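유아용품 재정비 지원사업 중간보고

수신: 플라노프(Planov) 기금 사업관리 담당
제출: 우둔스카(Udunska) 생활용품 재사용센터
대상 기간: 12월까지

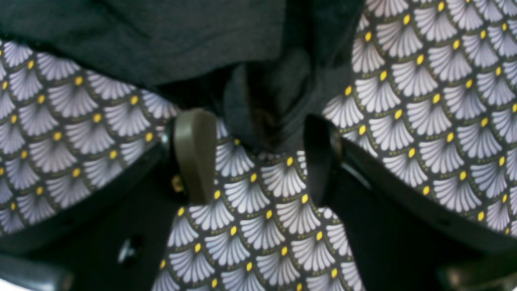 본 센터는 기금의 지원을 받아 기증된 패딩 시트 및 가방류를 세탁·수선하여 지역 가정에 대여하는 사업을 수행하고 있습니다. 보고 대상 기간의 추진 현황을 아래와 같이 보고드립니다.

1. 추진 실적
접수 물품은 총 129점이며, 이 가운데 48점의 세탁과 점검을 완료하였습니다. 대여가 개시된 물품은 34점입니다. 나머지 물품은 분류를 마치고 작업 순서에 따라 보관 중입니다.

2. 원단 및 충전재 관리
무늬가 있는 원단은 검은 바탕의 부채꼴 반복무늬처럼 색 대비가 큰 경우가 많아, 첫 세탁 전에 안쪽 시접에서 이염 여부를 확인하고 있습니다. 충전재가 들어간 부분은 손으로 눌러 뭉침을 확인한 뒤 낮은 온도에서 건조합니다. 검은색 천은 무늬 원단과 분리하여 세탁하는 것을 원칙으로 합니다.

3. 플라스틱 부품 점검
틀과 고정 부품은 균열, 변형, 흔들림을 기준으로 점검합니다. 원단 틈새에 있는 부품은 천을 젖혀 뿌리 부분까지 확인하며, 용도가 분명하지 않은 부품은 임의로 제거하지 않고 점검표에 기재합니다. 교체 부품은 헤이르츠(Geerts)에서 공급받고 있으나 납품이 3주가량 지연되어 일부 물품의 수선이 보류된 상태입니다.

4. 예산 집행
세탁비와 소모품비는 계획 범위 내에서 집행되었습니다. 부품 구입비 잔액은 납품 지연에 따른 것으로, 다음 분기로의 이월 승인을 요청드립니다.

5. 향후 계획
보류 물품은 부품이 입고되는 대로 수선을 재개하고, 대여 접수는 매주 수요일에 계속 진행하겠습니다. 점검표 개정안은 콜루누스(Kollunus)의 검토를 거쳐 다음 보고 시 첨부할 예정입니다.

작성: 사업책임 보르지보이 콜라르(Bořivoj Kollár)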